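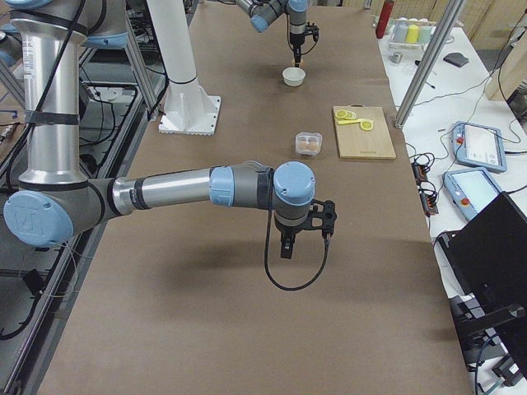 Irside Community Board > Home and Kitchen > Moving and Storage

Thread: Shipping a kitchen's worth of stuff, is Movura worth it?

quietporch
We're moving in December, 1,353 miles, and I'm trying to decide how to get the kitchen there. Movura quoted me for a shared container. Kotico will do a small truck but wants everything boxed and on the curb by 7 a.m. The rest of the house is mostly furniture we're selling, so the kitchen is the biggest part of what's left. Has anyone used either one?

dentedkettle
Used Movura two years ago. Container showed up on time at both ends. I packed 14 boxes of kitchen things and lost one mixing bowl, and that was my packing. The wait in the middle is the annoying part. They gave us a delivery window and we got the last day of it.

marshgrass_7
I would not do Movura again. "Shared" means your boxes get shifted when the other customer's stuff comes off. Ours were stacked on their sides when we opened the door, with the arrows pointing at the wall. Kotico is stricter about the curb time but the truck only carries your load.

dentedkettle
Did you pay for the divider? It's a separate line on the quote. Without it they can move things around. With it they don't touch your half.

marshgrass_7
I did not, and the person on the phone never brought it up. I still think it should be included.

quietporch
I checked my quote and the divider is on there as optional. I'll add it. What about plates? I've read flat and I've read on edge.

oldlinoleum
On edge, like records. Paper between each one and a thick layer of crumpled paper on the bottom of the box. Small boxes only. People fill a big box with plates and then can't lift it.

tinroof
Flat is fine if the stack is short. I've moved seven times and always packed them flat, never more than a few inches high, with towels in between. I think the on-edge rule comes from people using boxes that are too big.

oldlinoleum
Towels are fine for everyday plates. I wouldn't do it with anything you care about. A towel slides. 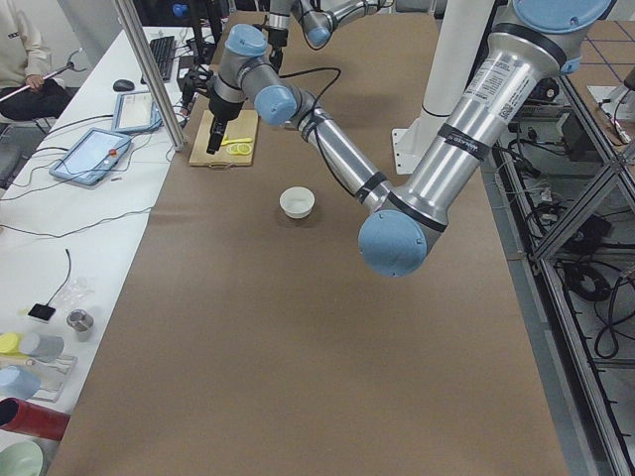

quietporch
Can I wrap dishes in newspaper, or do I need to buy packing paper?

oldlinoleum
Buy the plain paper for anything you eat off of. Newspaper ink comes off on light-colored dishes and then you have to wash everything before you can put it away. Newspaper is OK for filling gaps at the top of the box.

marshgrass_7
Agree on the paper. Also take your knives out of the block and roll them in a dish towel with tape around it. Write KNIVES on it in marker — both sides.

tinroof
One more thing on cast iron. It goes in the bottom of its own box with nothing breakable. We have a set of Thepsuriya bowls that made it through every move except the one where my brother-in-law put a skillet on top of them.

quietporch
Thanks. I'm leaning toward Movura with the divider, mostly because I can't get 14 boxes down two flights before 7 a.m. Will post the final bill when I have it.

marshgrass_7
Get the divider in writing.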